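Rudder Bearings on Older Cruisers: A Yard Manager on Play, Water and When to Leave Things Alone

December 2024

The repair yard at Kolesine hauls 44 sailboats each winter, most of them fiberglass cruisers between 30 and 40 feet. The yard manager has run the rudder and steering shop for 22 years. We spoke in the office above the main shed, and he asked that the yard be named and he not be.

His first check on any hauled boat is side play at the lower bearing. "I take hold of the trailing edge at the bottom and push it across. If the tip moves 4 millimeters on a spade rudder, I write it down and look again next year. At 10, the rudder comes out."

Owners tend to report the opposite fault, he says. They complain of stiff steering, and they blame the cables or the autopilot. On boats with plastic bushings the usual cause is swelling. "The material takes up water over the years and closes on the stock. You disconnect the quadrant, turn the rudder by hand, and then you know which half of the system to work on."

The yard fits two kinds of replacement. For stainless stocks he orders plain bushings from Genidham, machined with extra clearance to allow for swelling. For aluminum stocks he prefers the self-aligning roller type made by Shojaei.
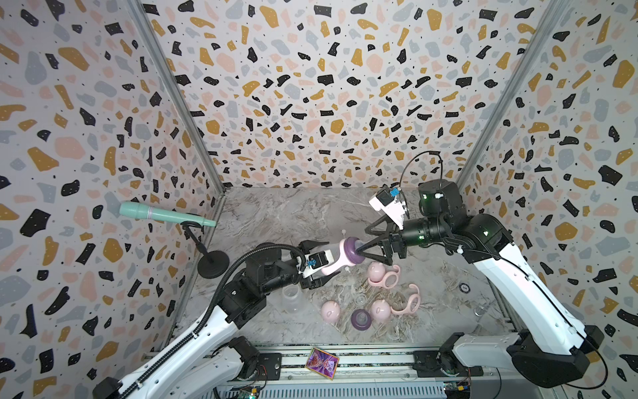
Two robot arms above a marble-patterned board.

"A roller bearing forgives a tube that isn't perfectly in line," he says. "A plain one doesn't. If the hull flexes, the load goes to one edge and the bushing wears oval."

He is cautious about reaming a bushing in place. The tool follows the existing hole, so an off-center bore stays off center. His shop presses the old part out and measures the stock at three heights before ordering anything. A worn stock is sleeved or replaced.

Sealing is a separate job. The Uton lip seal he uses sits above the upper bearing and has to be changed with the rudder dropped. "People ask for the seal only. The labor is the same, so I quote both."

Grease is the point on which he disagrees with many owners. He uses none on plastic bushings and flushes them with fresh water at haul-out. Grease holds grit, and the grit scores the stock.

Lead time for machined parts runs long after November, and he advises booking the inspection before the mast comes down.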